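基迪茨中学联盟调整初中文学阅读课书目，科幻小说首次列为必读

Kiditz中学联盟公布了新一版初中文学阅读课书目。按照该书目，科幻小说由选读类调入必读类，从七月开始的新学段起，在联盟所属的17所学校执行。此前，该联盟初中阶段的必读书目由现实主义小说、诗歌选本、剧本和散文四类构成，科幻、侦探和奇幻类作品只出现在课外推荐表中，不计入成绩。

新书目共列38种图书，其中必读16种，选读22种。必读部分按年级分配，初一5种，初二6种，初三5种。科幻类在三个年级各占1种，均为中篇或篇幅较短的长篇，单册页数上限为430页。超过上限的作品只能列入选读部分，或以节选形式进入课堂讲义，节选须保留完整章节，不得跨章拼接。

联盟课程部门在说明文件中称，调整依据来自上一学段的试点。试点设在Civerton校区，对象为初二年级，内容是在原有阅读单元中加入一部以封闭城市为背景的科幻小说，占用课时与被替换的散文单元相同。试点期间，教师按统一记录表登记学生的阅读进度、课堂发言和书面作业完成情况。文件没有公布分班数据，只给出结论：按时读完全书的学生比例高于同年级的散文单元，书面作业的平均得分与散文单元基本持平，低分段人数略有减少。

文件同时列出了试点中出现的问题。第一，部分班级把课时过多用于复述情节，对叙述视角、时间结构和语言特点的讨论不足。第二，教师自行补充的背景材料难度不一，个别材料涉及的物理和生物概念超出本学段要求。第三，校图书馆馆藏副本不足，学生借阅周期被压缩，影响了第二次细读。针对第一个问题，新版教学指引规定，每部作品用于情节梳理的课时不得超过该单元总课时的四分之一；针对第二个问题，联盟将统一提供背景材料，并注明适用年级。

教学指引由联盟与教材出版方Kusteck共同编写。每部科幻作品配一份教师用书和一份学生用阅读手册。阅读手册分为三部分：阅读前的词汇与概念表，阅读中的分章记录页，以及阅读后的写作任务。写作任务分为两档，一档为分析性短文，要求围绕一个叙事手法展开论述并引用原文；另一档为改写练习，要求学生从另一人物的视角重写指定段落，并附创作说明。两档任务由任课教师指定，学生在一个学年内须各完成至少一次。

关于版本，书目规定译作须使用指定译本，课堂引用和考核命题均以该译本的页码为准。学校若已有其他译本，可以继续用于课外借阅，不得用于考核。对于能够阅读原文的学生，联盟允许在作业中引用原文，但须同时标出指定译本中的对应页码。电子版可以用于预习，考试期间一律使用纸质版。

在考核方面，文学阅读课的总成绩构成不变，仍由平时作业、阅读记录和期末笔试三部分组成。期末笔试的变化主要在命题范围：原来的小说阅读题只从现实主义作品中选段，今后可以从全部必读小说中选段。选段题不考查作品中虚构技术的原理，也不要求学生记忆书中的专有名称。需要用到这类名称时，试卷会在注释中给出解释。样卷将在学段开始前发给各校教研组，不对外公布。

被调出必读部分的图书共有三种，包括一部散文集、一部短篇小说选和一部游记。课程部门表示，这三种书全部转入选读部分，各校已有的教案和馆藏可以照常使用。已经在上一学段讲授过上述作品的班级不需要补课，也不需要补读新书目中的低年级作品。转学生按转入时所在年级的书目执行。

[部分教师对课时安排提出意见。联盟下属Khattak分校的语文教研组在书面反馈中认为，科幻作品的世界设定需要较长的进入时间，按照与散文单元相同的课时授课，细读部分容易被压缩。该教研组建议把初一年级的科幻单元延长两课时，并相应减少课外推荐书的汇报环节。课程部门答复称，初一年级可以在总课时不变的前提下自行调剂，调剂方案须在单元开始前报备，初二和初三年级暂按原定课时执行。

家长方面的意见集中在内容分级上。按照现行规定，所有必读书在列入书目前须经过内容审读，审读项目包括暴力描写的程度、语言规范和主题适龄性。此次入选的三部科幻作品均完成审读，其中初三年级的一部附有教师提示，建议授课前先向学生说明作品的背景设定。家长如对某一部必读书有异议，可以向所在学校提交书面申请，由学校在同年级的选读书中指定一部替代，替代作品的作业量和评分标准与原作品一致。

在采购方面，各校图书馆须在学段开始前完成必读书的补充。馆藏标准为每种必读书的副本数不少于该年级单班人数，年级班数超过四个的学校按两个班的人数配置。为避免各班同时借阅同一部作品，教学指引给出了错峰安排表，把同年级班级分为两组，两组的单元顺序互换。尚未达到馆藏标准的学校可以向联盟申请校际调拨，调拨图书的借期为一个单元，运输费用由联盟承担。

教师培训分两次进行。第一次在学段开始前，内容为新书目说明、统一背景材料的使用方法和评分标准校准；第二次安排在第一个科幻单元结束后，以作业样本分析为主。每校至少派两名任课教师参加，参加者负责在本校教研活动中转达培训内容。评分标准校准采用双人独立评分，分差超过规定范围的样本交由第三人复评，复评结果作为校准样本存档。

新书目的执行期为两个学年。执行期内，各校每学期提交一次使用报告，内容包括完成率、作业得分分布、馆藏周转情况和教师意见。课程部门将在第一学年结束后对必读部分作一次小幅修订，修订范围不超过两种图书。选读部分每学期可以增补，由教研组推荐，经内容审读后列入。

联盟还将把同一套分级方法用于高中阶段的书目，目前处于征集意见阶段，尚未确定科幻类作品是否进入高中必读部分。高中书目的草案预计在初中新书目执行一个学期后提交各校讨论，意见反馈仍以教研组为单位，采用书面形式。 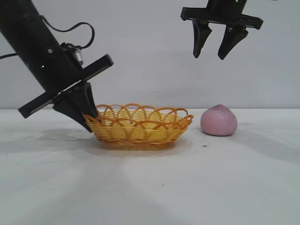
高中书目讨论期间，各校高中部继续使用现行版本，考核范围和指定译本均不作变动。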